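Jun 23, 2023
Fivwood building, ground floor and mezzanine
Walked by: Tarık Sarıgül
Form: Prurnada general housekeeping and fire checklist, 27 items, of which I've filled in the ones that apply to us

Marks: **OK**, **NO**, **?** (couldn't tell, and I'm not going to guess)

## Exits and routes

- [x] **OK** -- Front door opens outward without a key.
- [ ] **NO** -- Rear door opens fully. It stops a hand's width short of the wall and then needs a shoulder. The May sheet says "adjusted." I'd like to know by whom, and with what.
- [x] **OK** -- Exit signs lit.
- [ ] **?** -- Emergency lights hold for the full test time. The form wants a tick after pressing the button. Pressing the button tells me the lamp comes on. How long it stays on is another matter, and I have no discharge record for any fitting on the mezzanine.
- [ ] **NO** -- Route to the rear door clear to full width. Two pallets from Değirmenci, still wrapped. They were "going tomorrow" in May as well.

## Extinguishers and alarm

- [x] **OK** -- Extinguishers hung and gauges in the green.
- [ ] **?** -- Extinguishers serviced in the last year. The tags are initialed but the initials match nobody on the Brallo invoice. Could be a subcontractor. Ask Brallo for the service report with serial numbers on it and check them against the cylinders.
- [x] **OK** -- Call point by the stairs tested. Sounder heard on both levels.
- [ ] **NO** -- Sounder heard in the washroom with the fan running. I stood in there. Faint at best, and I was listening for it.
- [ ] **NO** -- Zone map next to the panel matches the building. It still shows the partition that came out when the mezzanine was extended. Every previous sheet has this as OK, which makes me wonder about the other OKs.

## Electrical

- [x] **OK** -- Panel doors closed, clear space in front.
- [ ] **NO** -- No extension cords used as permanent wiring. One under the mat at the packing desk, one over the door frame to the kitchenette. The second has been painted over, so somebody considers it permanent.
- [ ] **?** -- GFCI outlets trip and reset. Kitchenette yes. Washroom outlet tripped but I couldn't get at the reset behind the shelf. Move shelf, try again.
- [x] **OK** -- Space heaters unplugged and put away.

## Stairs and lifting

- [x] **OK** -- Handrail solid on both sides.
- [ ] **NO** -- Nosing strips attached. Third tread from the top is lifting on the left. Glue was tried. Use screws.
- [ ] **?** -- Mezzanine load sign correct. The sign says 1,000 lb and doesn't say whether that means per bay or for the whole deck. There's no drawing in the folder to settle it. Until one turns up I'm reading it as the whole deck, and people can complain to me.

## First aid

- [x] **OK** -- Kit on its hook, seal unbroken.
- [ ] **NO** -- Contents in date. The seal was unbroken because nobody had looked. Eyewash is expired, burn gel too.
- [x] **OK** -- Emergency numbers posted.

## Floors and waste

- [x] **OK** -- Floors free of spills at the time of the walk. I don't put much weight on this one. Everyone knew I was coming.
- [ ] **NO** -- Oily rags in a lidded metal can. The can is there. The rags were on the bench beside it.
- [ ] **?** -- General waste bins positioned and lined. The form has one box for "bins" as if they were all alike. I'd want position, liner and lid on separate lines.

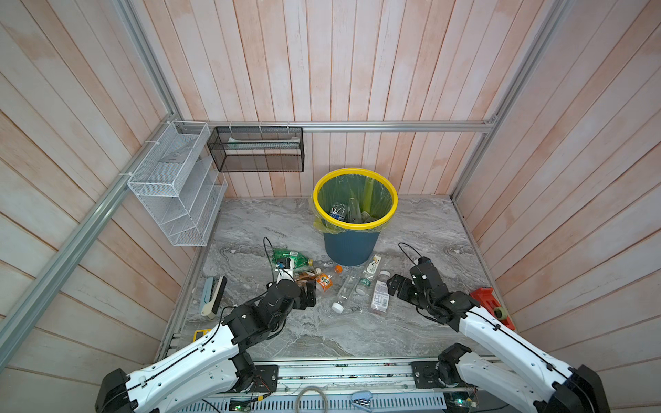
Same bin at the back of the marble-pattern floor in all three; liner hanging over the rim in the next one.
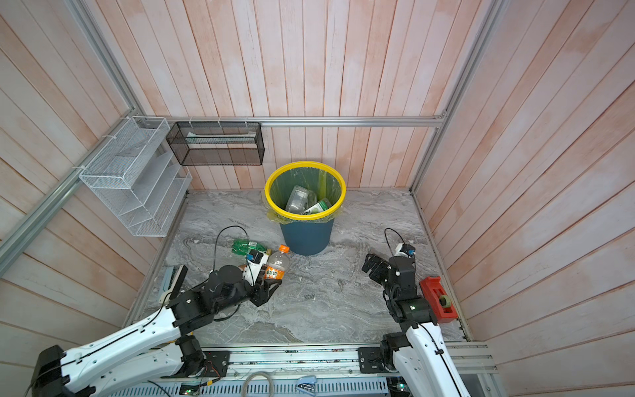
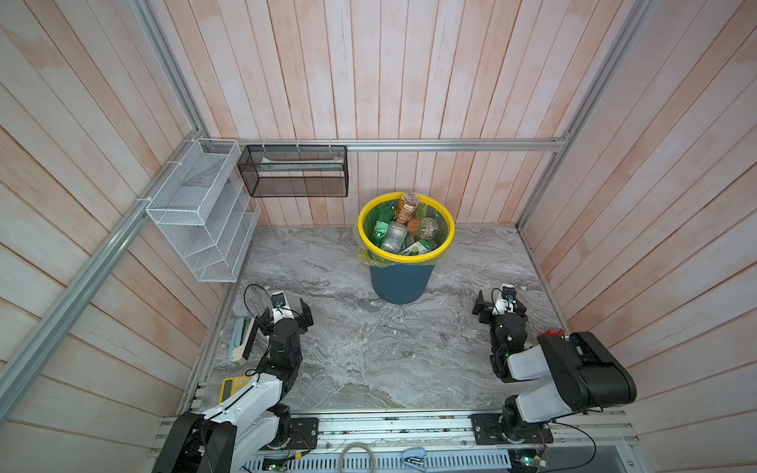 - [ ] **NO** -- Outside dumpster at least 5 feet from the wall. It's roughly half that. The hauler drops it where it suits the truck, and the painted line wore off long ago. Repaint the line and send the hauler a letter, though I doubt the letter will do much.
- [ ] **NO** -- Cardboard broken down and removed daily. Weekly, if that.

## Follow-up

1. Rear door and pallets first. I want the door rehung by a carpenter, with a receipt.
2. Brallo to send the extinguisher report. A phone call saying it's fine won't close this item.
3. New zone map at the panel, old one taken down and thrown away.
4. Both extension cords out, outlets quoted.
5. Eyewash and burn gel reordered.
6. Load drawing for the mezzanine. Try Değirmenci, they supplied the deck.

"Adjusted," "addressed" and "in hand" don't count as closed on the next sheet -- write down what was done and who did it. The two items I left off are the forklift and the roof ladder. We have neither.

T. Sarıgül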